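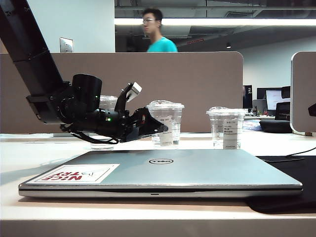 4. Recording your first batch

I like to start with cups, so that's what we'll use. Put them in a loose row with a bit of space between them.

4.1 Home the arm from the Canel panel and wait for the beep.

4.2 Type a task name. Keep it short and boring — "pick cup" is plenty. Maribel Usuga once wrote a whole paragraph in there and the export choked on it.

4.3 Press Record, drive the arm through one pick, press Stop. Aim for 64 takes per task (I usually throw out a few and end up with 51 or so, and that trains fine).

Note: Shuffle the cups every 6 takes. Change how full they are too!

Caution: Keep your free hand near the stop button. Water and motors don't mix, and I've mopped up more than once.

4.4 Open the wrist view and scrub through a take or two. Clear plastic is tricky stuff, with glare on the rim and ice throwing bright streaks, so keep some takes like that in the batch. Toss a take only if the video freezes or skips.

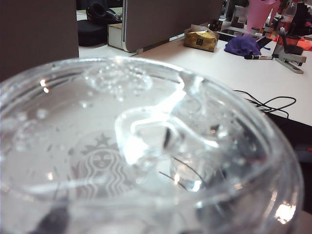 5. Sending the batch to Jinham

Click Upload and leave the window open until the bar fills.

Print this page | E-mail this page
© Loltport | Contact us | Back to top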